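Pastlow build: frequently asked questions

What is Pastlow?
It's our two-armed robot, designed and tested at the Skillari shared workshop. The aim is a helper that can pick small things up off a table and hand them over without flinging them across the room. We're getting there!

Do I need the real robot to join in?
Nope, and I love this part. Nearly everything gets tried in the simulator first, so you can muck about with the arms at home on your own computer. Break whatever you like, hit reset, and have another go.

How big is the download?
The room and robot model come to 300 MB. Grab build 29 or later, as older ones mix up the left and right wrists.
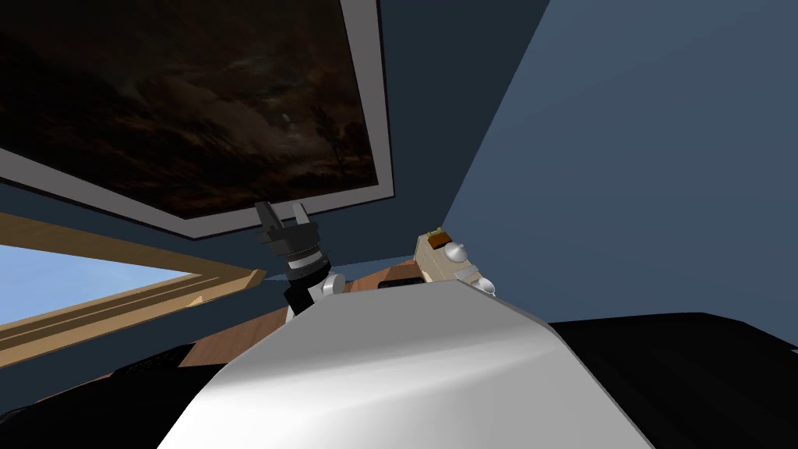 Once it's running, try moving one arm at a time. Slow is good. I spent a whole July evening nudging a single wrist joint back and forth and enjoyed every minute (my tea went cold).

Why does my view tilt when I start up?
Your neck settings are probably still at the defaults. Open the Zesura panel, set pitch and roll to zero, then save.

The program says port 1505 is busy. What now?
Close any other copy of the simulator and try again. If that doesn't help, choose a different port in the settings.

Who do I ask about printing parts?
Riet Vanhove looks after the printer queue. Send her your files with the colour you'd like, 4 parts at most per request.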